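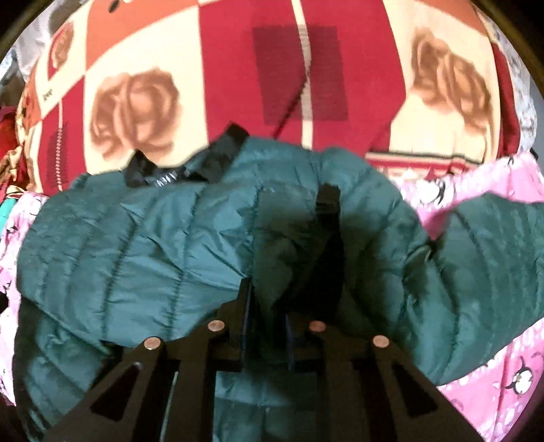 Rankin Schools Exam Results Portal
Progress report to the Brarkell Fund, covering the period to the end of June
Prepared by Catherine Buchanan, project lead

1. Where we are

The results portal went live for the tenth and twelfth grade spring exams. It stayed up on results morning, which last year's did not. I would be careful about reading too much into that. The load was lighter than the one we were warned to expect, and a good share of families still got their marks the old way, from a printed list taped to the school office window.

We have now loaded results for 98 schools. The grant agreement says "all participating schools," and I have asked twice what that number is meant to be. The district list and the exam office list do not agree. Until they do, I am not going to give you a percentage.

2. Results morning

Marks were released at 10 a.m. The first complaint came in at 10:04, from a parent who had typed the roll number with a space in it. The search box should have coped with that. Trundico, who built the search, had told us in writing that it did. They fixed it before noon, and I have asked for the test they ran beforehand. I have not received it.

At the busiest point the site handled 900 lookups a minute. Trundico's summary calls this "proven at scale." Their contract calls for 2000 a minute, and we have never seen the site do that outside their own test setup. I would like us to hold back the final payment until we have.

Other problems from the day:

Name search returned the wrong student where two students at the same school shared a name. We turned name search off at 11:30 and left it off. Roll number search was not affected.

The mark sheet printed on two pages from most phones, with the total alone on the second page. Several schools thought the total was missing and called us.

Compartment results (students who need to retake one subject) showed as "Fail." This is the one that bothers me most. A student who has to retake one math paper in August should not be told she has failed the year. The wording was corrected the same afternoon, but I have no way of knowing how many people had seen it by then.

3. Text message alerts

The plan was to send each registered family a text with the marks. We registered 800 families, well short of what the proposal promised. The proposal assumed schools would collect phone numbers at exam sign-up. Most schools already had a sign-up form and did not want a second one. I said so at the planning meeting and I still think the target was written by someone who had not seen the form.

Revberg, the message vendor, reports that all of the texts were delivered. By "delivered" they mean handed to the phone company. I asked for receipts from the handsets and was told this is a different product with a different price. Please treat the delivery figure with that in mind. We have not used it in any public statement and I would ask the Fund not to either.

4. Rechecking requests

Students may ask for a paper to be rechecked, and the portal now takes these requests online. The form works. What happens after it is less clear. Requests land in a shared inbox at the exam office, where they are printed and added to the paper pile. As things stand we have moved the front of the line onto a website and left the rest as it was. The exam office says it will work straight from the online list next season. It said that last season too.

5. Spending

We are under budget, mostly in text messages and school training. I don't count either as a saving. Fewer texts went out than planned, and the second round of training was put off when schools asked us not to hold it during exam season. We would like to carry the training money forward to the fall. The text message money we would prefer to discuss before anyone moves it.

6. What the numbers do not show

Our draft scorecard has "visits to site" as the main measure of success. I have argued against it. A student who can't find her result reloads the page ten times and looks like ten happy visitors. I suggest we count completed lookups, and separately ask a few schools how many students still came in person to read the list on the window.

7. Before the next report

Get one agreed list of schools from the district and the exam office.
Run a load test at the contract figure, with our own staff watching.
Fix name search or drop it from the plan.
Bring the mark sheet back to a single page.
Get a written answer from Revberg on handset receipts, with the price.
Check every result label with two principals before August retake marks are loaded.

The August release will be much smaller than this one. If it goes smoothly, that will tell us the labels are right and very little about the load.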